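Week 9 handout: Segmenting long demonstrations into steps
Robot Perception and Planning, Monday group

Posted March 28, 2022

Okay, so last time we ran out of clock right when things got interesting, and a few of you came up afterward asking what on earth a "step" is supposed to be. Good question! I've been doing this for years and I still change my mind about it. These notes cover what I said, plus the bits I skipped because I talked too long about gripper calibration (sorry, Malte).

Why we cut things up at all

A planner like Ginda wants short pieces. It wants to know what's true before a piece, what's true after it, and what the hands did in between. Give it one long stretch of activity and it will happily learn a mushy average of everything. So before any training happens, somebody or something has to put boundaries in.

In our course set there are 3346 segments, all cut with the Brollico tool you installed in week two. Svenja Thiele did the first pass by hand and I went over the ones where the tool disagreed with her. Where I disagreed too, we argued over coffee and usually she won.

Where a boundary goes

My rule of thumb is to put a boundary where the contact changes. A hand closes on something, a hand lets go, an object touches down, a second hand joins in. Those are the moments the contact detector is best at finding anyway, and your labels will line up with what the model can see.

This works great for cups and boxes. It gets ugly with anything floppy. A rope, a cable, a towel: the part you're holding is under control and the rest of it is off having its own adventure. With tidying jobs like the jump ropes, the fingers shift all the time, so if you cut at every tiny contact change you end up with dozens of segments a blink long. What I do there is merge anything where the goal stays the same. Winding is one segment, even if the grip moves during it.

Try it on this frame before you read on. Write down which objects are held, which are only hanging from something held, and which are lying on the floor minding their own business.

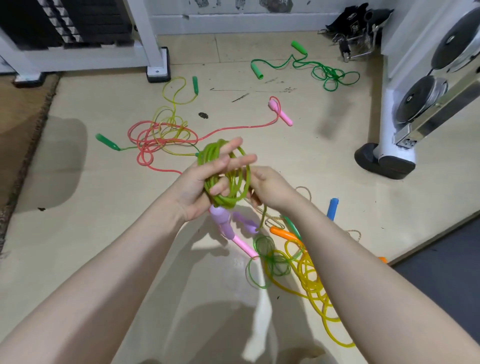

Held, hanging, resting

Most of you will get "held" right away: the lime-green coil, with both hands on it. "Hanging" is where the answers split. There are three handles dangling below the hands, lilac, pink and purple, and I'd tag all of them as hanging, but I would NOT write down which cord each one belongs to. You can't trace it from a single view, and a guess in the labels is worse than a blank. Use the "unknown parent" tag. It's there for exactly this.

Then there's everything on the tiles. Look at the yellow pile on the left with the coral-pink rope running through it. Is that one object or two? For the perception module it's two instances (different colors, separate masks). For the planner I'd add a "tangled with" relation between them, so that when it picks one it expects the other to come along for the ride. If you leave the relation out, the planner assumes a clean pick, and you'll spend your evening wondering why the predicted state is so far off.

Color, by the way, is a tempting shortcut and a bad one. There's more than one green handle down there, so "green handle" is not an ID. Give every instance a number and keep color as an attribute. Ingeborg Heitmann's group learned this the hard way with their cable set, and they had to relabel the whole thing in June.

A word on see-through stuff

Several of the cords are translucent, and the pale floor shows through. Expect the default mask to break into pieces. In Brollico you can turn on the "thin structure" option under mask settings, which bridges small gaps. Start with a gap of 2 and go up only if you have to. Too high and it glues neighboring loops together, and then your nice tangle turns into a blob.

Homework

Pick one long recording from the shared folder and segment it twice, once with the contact rule alone and once with my merge rule. Hand in both files and half a page on where they differ. I don't need a polished essay, just tell me which cuts bugged you!

Work in pairs if you like. Kieran Dawber is running the help hour this week, and Tiina Ahonen has the login sheet if your Brollico account has locked you out again.

Reading for next time is the chapter on state graphs, up to the part on loops. Skip the proofs for now.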